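Search this guide Search Clear

Civance Home Handling Guide
Section 4: Choosing Chores for Assisted and Unassisted Operation
Last updated: January

4.1 Purpose
This section helps the operator decide which household chores may be given to the Noh handling unit and which should remain with a person. Picking up one rigid object is within the ability of most current units. Folding, sorting mixed items and tidying a full room are not yet dependable without supervision.

4.2 Setting up a pick-up trial
1. Select one light, rigid object, such as a wooden stick.
2. Set the finger opening wider than the object.
3. Bring the fingers to either side of the object and stop before closing.
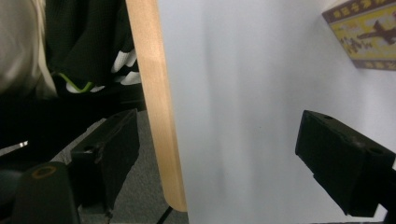 4. Close the fingers at the lowest speed setting until contact is made on both sides.
5. Lift, hold for 2 seconds, and set the object down.
6. Repeat for 20 attempts and record each drop in the trial log.

Note: In trials supervised by Ye-seo Um, long, thin objects required over 33 attempts before the operator accepted the settings. Results with one object should not be applied to another.

Caution: Keep hands clear of the fingers while they are closing. Do not run a trial across a loose cable.

4.3 Approving a chore
A chore may be approved for unassisted operation only after a full trial with no drops. Approval is entered under Chores > Misau Profile. Questions about a failed trial should be sent to Eun-ji So, Operator Support.

Shares 20 Comments 2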